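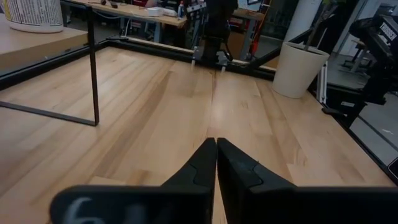

The Emholm workshop has issued its guidance on the care of shared worktables. It applies to every table at the Breltport site, old and new. Most tops are wooden strips joined side by side, with the grain running lengthwise, and a few darker streaks are normal in wood of this kind. Wipe along the grain. The black metal rails at the edges should be wiped last, with a separate cloth.

Emholm Workshop > Notices > Tables and Storage

Small items are the main subject of this thread. Tables are to be sorted at the end of each session, and small containers returned to the cabinet in the Gatchalian room - upright, with lids closed. Each drawer takes 100 pieces.

Search notices Enter a keyword Go
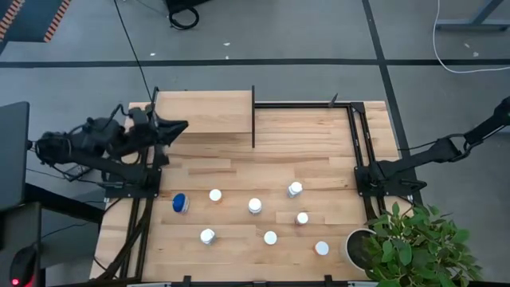

Small cylinders on the tabletop, white and blue. Raised shelf at upper left.

Raised shelves are part of the table and must not be used for long-term storage. Items left on a shelf for more than 14 days will be moved to the Fasdale store and entered in the record there.

Please do not use wax or oil on the wood. Tops are refinished by the workshop each December, and a home product under the new finish can cause it to peel. Report deep scratches - light ones may be left until then.

Labels for containers are available at the front desk in rolls of 100. Write the contents first and the table number second.

Questions about this guidance may be sent to the Emholm office in writing.

Last updated: 21st January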